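Zimier floor arm, reviewed after 7 weeks at Makori

We run the Zimier in the returns office, where it picks up parcels left on the floor and passes them to the sorting desk. Setup took Gaurav Rathore 2 days, most of it spent on the bay positions. The manual is thin on this – it gives one page to floor marking and none to carpet.

Staff put parcels down inside the yellow tape and keep their feet out of it. The gripper handles small boxes well and soft mailers badly.
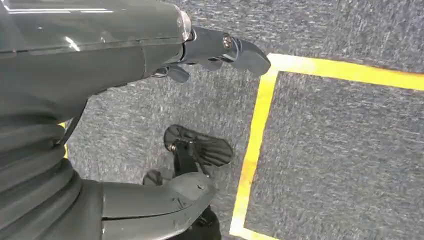

Has anyone lost their job over it?
Two people moved from lifting to checking labels, on the same pay, and the headcount has stayed where it was in July.

The change is in the kind of tiredness. Neema Mutiso reports less back pain and more boredom, and has asked for the desk work to be rotated. We now swap every 40 minutes. Stoppages are cleared by whoever is nearest, a duty missing from every job description here.

Rated for 300 parcels a shift, and it keeps to that with boxes. Spare finger pads are slow to arrive – order early.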